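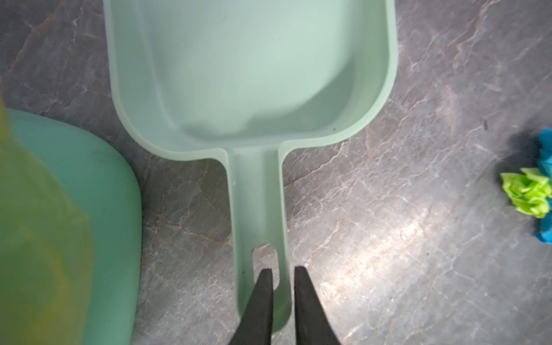
27 July 2026
By Tyra Eide

The Trevaskis open day takes place at the far end of a business park, behind a tile warehouse, and it took me 33 minutes to get there from the train station on foot because I believed the map. The map is on the flyer. It shows a river. I crossed a parking lot, a second parking lot and a drainage ditch, which I suppose is the river in a good year.

Trevaskis lays out utility rooms, mop closets and what the brochure calls "service corners" for schools, clinics and small hotels. If you have ever opened the wrong door in a motel and found a sink at knee height, somebody like Trevaskis decided on that knee. Once a year they let the public in. I had meant to go to the last one, in February two years ago, and got the flu, and I have been told more than once that it was the good one because there was soup.

At the desk I was given a sticker and a tote bag. The sticker said 559, which I took for my visitor number until I noticed that the man behind me was also 559. It's the room code for the lecture hall. We wore them all day.

Declan Kingi gave the welcome talk. He has been in closets for most of his working life (his line, and he clearly gets to use it only once a year) and he is a good speaker on drains. I learned what a floor ought to do in front of a utility sink, and that most floors don't. There was a slide of a closet in a primary school where the door couldn't open if the mop was inside. People groaned the way other people groan at a missed penalty kick.

After that we were let loose on the building in small groups. Mine had Nhung Tiêu in charge of it, who walked fast and answered questions over her shoulder. We saw the shelving store, the hinge wall and a long bench of faucets that I wasn't allowed to turn on. Then came the part I had come for, on the program as "Small Mess, Small Tools."

I should say that I own a bad dustpan. It is metal, it was my aunt's, and it has a dent in the lip through which a line of dirt escapes every single time, so that sweeping my kitchen is a matter of moving the line backward until it reaches the wall and becomes the wall's problem. I have strong feelings about dustpans and very few places to express them.

The set on show was mint green, pan and brush alike, in the sort of plastic that lets a little light through. It was lying on a gray marble-patterned surface with rusty veins in it, a pattern that must have been chosen by somebody who has never tried to find a crumb. The mess was paper. I had expected coffee grounds, or flour, or whatever it is that collects under a toaster. Paper wads are a generous opponent. They sit up and wait for you. 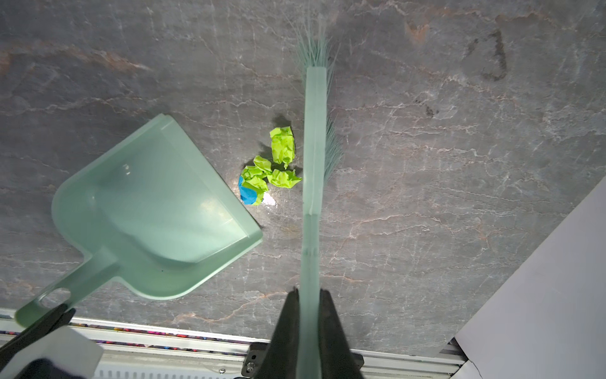

The mint set and its opposition, mostly lime green. One wad has gone partly blue.

Still, I came round to them. A wad is a fair test of the pan's mouth, and this one has a wide flat floor and side walls high enough to discourage anything from rolling back out. The handle has a long oval hole near the end for hanging. That sounds like nothing until you have owned a pan without one and kept it balanced on top of the water heater, as I do. The bristles spread out like a fan, a pale blue-green, and I'd like to know what they look like after a year behind somebody's refrigerator. Nhung said that was a question for the makers. I said I would settle for her opinion. She said gray.

There was a discussion in our group about broom length. Socorro Urrego, who cleans two dental offices and had come on her day off to look at closets, held that any broom you have to bend over for is a punishment. A man from a hotel said short brooms are for stairs. They went at it for some time with great courtesy. I stood between them holding my tote bag and learned more than I had from the slides.

The rest of that display was about where things go when you've picked them up, and this is where Trevaskis is on home ground. Lavender-gray walls, for a start. I can't defend the color and after ten minutes I wanted it in my laundry room. A long white wire shelf was fixed along the back, split into compartments, with a smaller mesh basket on the side wall. Neither seemed to have anything in it, a condition I recognize from the first day of every storage system I have ever bought.

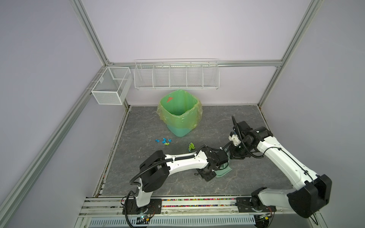
The bin corner: teal bin, yellow-green liner, paper on the floor in front.

The bin stood right under the long shelf, and Socorro did not care for that. Put bottles in those compartments, she said, and the day one leaks it leaks into the trash, or onto your hand on the way to the trash. I thought it was a fine place for a leak. We agreed to differ.

She did approve of the liner. It was folded well over the rim and hung partway down the outside, and her view is that a bag with no cuff is a bag that will be at the bottom of the bin by lunch. The color of it against the teal I'll leave to stronger people. As for the blue scraps lying on the floor within easy reach of all this, they made me feel at home. In my experience the last yard before a bin is the dirtiest yard in the house, and everyone in it has good intentions and poor aim.

Lunch was sandwiches. There was no soup. Anahera Tipoki, who runs the sample counter, told me the soup had been a one-time thing and that they still get letters.

The sample counter hands out catalogs and sponges, and I'd been promised by the flyer that the first 500 visitors would get "a practical gift." Mine was a hook. It's a good hook, with a proper screw in the packet, and it is now on the wall beside the water heater. My aunt's dustpan, of course, has no hole in the handle. I have hung the tote bag on it.

Getting there: ignore the flyer and go in from the tile warehouse side. Entry is free, coats go on a rail by the desk, and the faucet bench is upstairs. Socorro says to ask for Declan if you have a closet with a drain question, and to bring measurements.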